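Bed-making policy stalls at the mattress edge

Posted in: Manipulation / Control and Planning

tjibrin
Two arms on a wheeled base, straightening a bedsheet. The policy outputs chunks of end-effector targets and a QP-based IK layer tracks them at 300 Hz. Trained on 478 teleoperated episodes. Free-space motion is fine. Once the fingers press on the sheet near the edge, the commanded target keeps moving into the mattress while the measured pose stays put. When the next chunk arrives, the arm jumps. 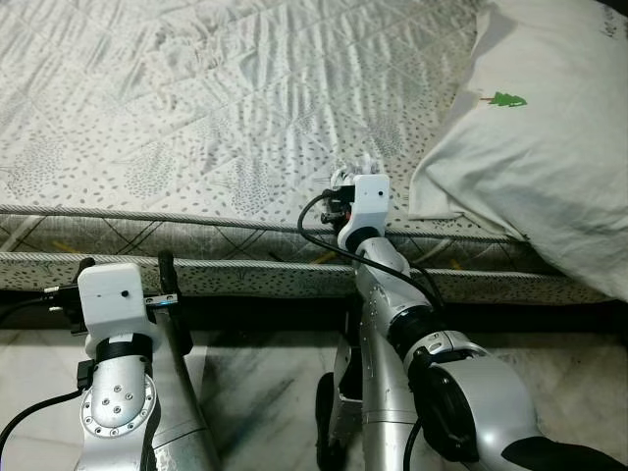

I have tried blending consecutive chunks over 11 steps. It smooths the jump but adds lag, and the grasp then closes late. Stiffness is the same on all axes at present. Logs are from Thursday, recorded with the Hisari bridge.

Tamunoemi Jibrin

ridgeway_ctl
Your stiffness is the problem. Drop it along the surface normal and keep it high in the tangent plane. A mattress gives a lot before you see any useful force.

oddquat
Disagree. Lower stiffness hides the error, it doesn't remove it. What are you using as the action label, the leader pose or the measured follower pose? If it's the leader, the operator's push is baked into the data and the policy is copying it correctly.

tjibrin
Leader pose. I assumed we wanted the push, or the fingers never get enough fabric.

ridgeway_ctl
You do want it. Train on follower poses and it will hover over the sheet. We had that in March with towels.

oddquat
Then keep leader labels and clamp the offset between target and measured pose before the IK. Also check that the new chunk is blended from the last commanded target. Eltia starts from the measured pose by default, and in contact that alone gives you a step.

tjibrin
Checked – it was starting from measured. Changed it, and the jump has gone on the left arm. The right still twitches at nearly every chunk boundary. Inference on that machine takes 810 ms when the depth stream is on, so I suspect stale observations.

oddquat
Timestamp at capture, then discard the expired part of the chunk.

ridgeway_ctl
And lower the normal stiffness.

tjibrin
Will do the timestamps first and post the plots.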